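Ticket 2493 - Grey fabric work surface: pilling, slack and slow drift towards the far side

Status: Closed, with one item carried forward
Site: Flitby, sorting room
Category: Furniture and surfaces
Priority: 4

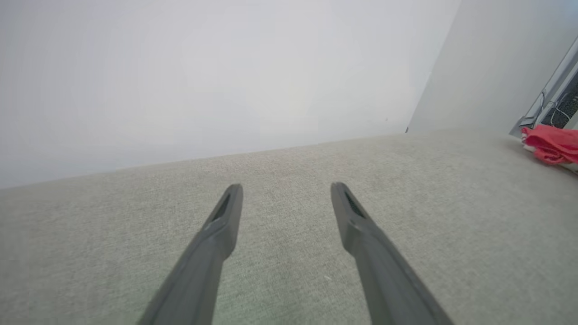

Reported fault

The light grey fabric cover on the sorting table no longer stays where it is fitted. Over a working day it creeps towards the far side and forms a shallow ridge near the back edge. Small items set down near the ridge tip over. Folding cloths on it is slower than it was in the summer because the top layer drags.

The reporter also asked whether the flecks in the cloth were dirt. They are part of the weave. The cover was delivered with a mottled finish and the sample card kept in the stores drawer shows the same thing.

Equipment

Table: Pellegrini fixed-height, 127 cm wide, purchased second-hand from the Badarville office.
Cover: Fekness grey, medium weight, fitted over a foam underlay.
Fixing: hook-and-loop strip on the long sides, elastic on the short sides.
Age of cover: fitted in November of last year. No earlier tickets against it.

Log

Entry 1
Cover checked in place. Front edge firm, back edge loose. A hand laid flat and pushed away from the body moves the cloth by the width of a finger before the strip takes up the load. It does not return when released. Pushed from side to side it moves very little and does return.

Entry 2
Cover lifted at the back. Hook-and-loop strip full of lint along its whole length. Strip brushed out with a stiff nail brush and the cover refitted. Grip better straight away. Left in normal use.

Entry 3
Drift back after two working days, less than before. The ridge now forms further back and is lower. Lint in the strip is therefore part of the fault and not all of it.

Entry 4
Cover removed completely. The underlay has a smooth skin on one face and an open face on the other. It had been laid with the smooth face up, so the cloth had very little to hold it in the middle of the table. Turned over. No marks or tears on either face.

Whoever fitted it followed the leaflet, which shows the smooth face up. The leaflet is for the older cover with the rubberised back. The present one has no backing of any kind. A note has been taped inside the stores cupboard.

Entry 5
With the underlay turned, the cover was refitted from the centre outwards, front edge first, then the back, then the two short sides. The elastic on the left short side had lost most of its stretch and would not pull the corner down. Replaced with a length from the repairs box - same width, slightly firmer.

Entry 6
Washing history checked, as the reporter thought the cover might have stretched. The care label gives 30 degrees and flat drying. The laundry sheet shows it was washed twice at 55 and tumble dried both times. That would be more likely to shrink a cloth of this sort than to stretch it, and the measurements agree: the cover is 1 cm short front to back against the order form. The back strip has been meeting its partner on the table with only half its width in contact.

Entry 7
Second row of hook strip stuck to the underside of the table at the back, set 1 cm closer to the edge. Table wiped down with spirit and left to dry before sticking. The full width of the strip now engages.

Entry 8
Pilling treated with a battery fabric shaver, light pressure, working in one direction only. Surface vacuumed afterwards with the soft brush head. Two passes were needed along the front, where sleeves rest. A third pass was started and stopped, as the cloth was beginning to look thin at the front left corner.

Cloths now slide on the surface when folded. Small items stay upright where they are put.

Entry 9
Push test repeated after a full week of use. Cover moves slightly and returns. No ridge. Lint in the strip light.

Cause

Three things together: underlay laid the wrong way up for this cover, cover shrunk by hot washing, and strip clogged with lint. Cleaning the strip alone gives relief for a day or two, which is probably why the fault was put up with for so long before it was reported.

Instructions for users

Brush out the strip whenever the cover comes off.
Wash at 30 and dry flat. Do not tumble dry.
Refit from the centre outwards, front edge first.
Do not pin the cloth to the underlay. The holes spread.
Use the shaver only when pilling can be felt with the hand.

Carried forward

The front left corner should be looked at again when the cover is next washed. If it has worn through, order a replacement in the longer size and remove the extra row of strip before fitting - otherwise the back edge will be pulled too tight and will buckle.

The second table in the room has the same underlay and has not been checked. Separate ticket to be raised by the site.

Closed Friday, December 22, 2023. Reopen under the same number if the ridge comes back.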